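Buscar en este manual Introduzca un término

4. Puesta en marcha del salón simulado

Esta sección se dirige a los equipos inscritos en la liga escolar Vurnus y a sus docentes responsables. Se da por supuesto que el simulador Omolov ya está instalado y que el equipo dispone de una clave de acceso. La revisión vigente es de 29 de septiembre de 2019.

4.1 Carga del entorno

1. Abra el simulador y seleccione el perfil «Club Pandstead». El perfil general no incluye los permisos de manipulación bimanual.

2. En el menú de entornos, elija el número 302. La primera carga puede tardar aproximadamente 900 segundos; no cierre la ventana durante ese tiempo.

3. Compruebe que la vista corresponde a la cámara de la cabeza y que ambos brazos responden a los mandos. Mueva primero el izquierdo y después el derecho.

4. Practique la sujeción simultánea de dos objetos. Cada pinza se gobierna con su propio mando y conserva el agarre mientras el gatillo permanezca pulsado.

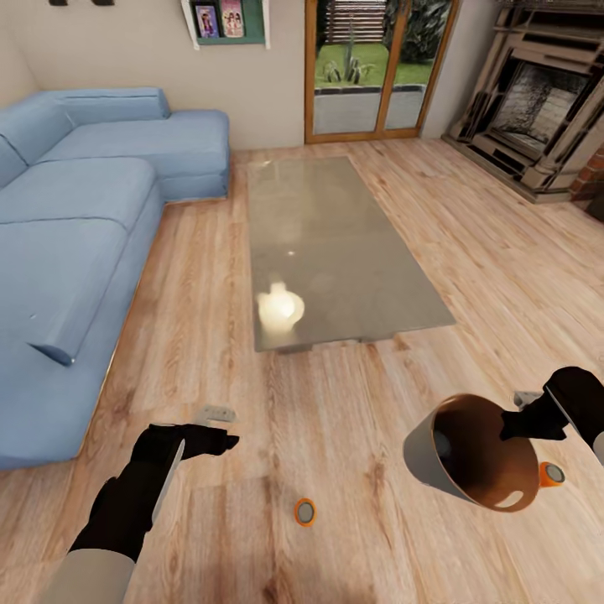 Figura 4-1. Sujeción con ambas pinzas en el salón.

PRECAUCIÓN: Los objetos alargados se sujetarán siempre con la punta hacia el suelo. El reglamento aplica en simulación las mismas normas de seguridad que en la sala de robots – también en los entrenamientos.

4.2 Transporte con recipiente

5. Acerque una pinza al borde del recipiente y ciérrela despacio. No es necesario rodearlo por completo.

6. Mantenga libre la otra pinza durante el desplazamiento. El cuenco puede llevarse algo inclinado, siempre que las piezas sigan en su interior, como las dos piezas naranjas del ejercicio.

NOTA: Si una pieza cae durante el trayecto, el equipo podrá recogerla sin penalización. El cronómetro no se detiene. 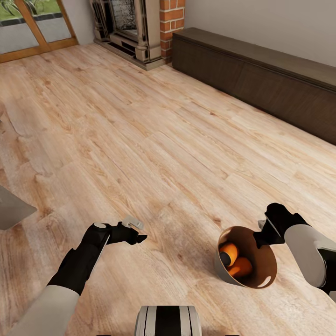 4.3 Aproximación a las latas

7. Sitúe el robot a distancia, con las dos pinzas abiertas y orientado hacia las latas. En el ejercicio figuran dos naranjas y una azul, de pie sobre el suelo.

8. Avance en línea recta y reduzca la velocidad antes de extender los brazos. Las patas de los muebles cuentan como obstáculo.

9. Guarde la sesión con el nombre del equipo. Los archivos sin nombre no serán evaluados por la coordinadora técnica, Parveen Miah.
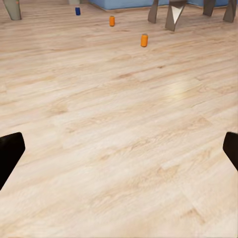
¿Puede un mismo equipo presentar más de una sesión guardada?

Se admiten varias sesiones por equipo hasta el cierre de diciembre, pero solo puntuará la última que se haya enviado. Las anteriores quedarán archivadas en el servidor Amarasinghe, donde el docente responsable podrá consultarlas.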